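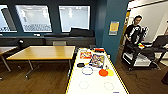 White table with yellow edge strip, blue ring and coloured discs.

Laltik 6 Volt Generator and Regulator Kit
Suits air-cooled flat fours with the original 6 volt system
Part no. LK-344

The Laltik kit replaces a worn generator and its matching regulator on older air-cooled cars still running 6 volts. It bolts to the standard stand with the original strap, and the pulley, fan and backing plate from your old unit carry straight over. No cutting or drilling of the body is needed.

We stock it for owners who want to keep the car on 6 volts. If you have already gone to 12 volts you need the Dotix kit, which is listed separately under Charging.

What's in the box
Generator, new, painted black
Regulator, mechanical type, with mounting screws
Set of brushes (spare)
Woodruff key and pulley nut
Wiring sheet

Fan, belt, strap and pulley shims are not included. Shims are sold in packs under Engine Tinware.

Fitting
Disconnect the battery before you start. The fan shroud has to be lifted to get the generator out, so allow an afternoon if you haven't done it before. Check the fan turns freely by hand before you put the belt back on. Belt tension is set with the shims in the usual way, and the belt should give slightly when pressed with your thumb.

The generator must be polarised once it is in the car. The steps are on the wiring sheet. Units that have been run without polarising are not covered by the warranty.

The regulator mounts on top of the generator, as on earlier cars. If yours sits under the rear seat, order the Geddes bracket as well and check your wiring is long enough.

Common questions we get at the counter
Will it cure dim headlights? Only if charging is the fault. Clean the earths and look at the headlight switch first.
Can I buy the generator by itself? Yes, but please have your old regulator tested before fitting it.
Does it suit the Jakmont stand? Yes, with the standard strap.

Price and freight
Kit: $344.00
Generator only: $244.00
Exchange: no old unit required

Free freight on orders over $200. The kit is heavy, so it goes by road and can't be sent express. Pick-up from the shop is fine, but ring first and we'll have it at the front.

Warranty is 12 months on parts. Keep your receipt. Brushes and labour are not covered.

Prices last checked 4 April 2026.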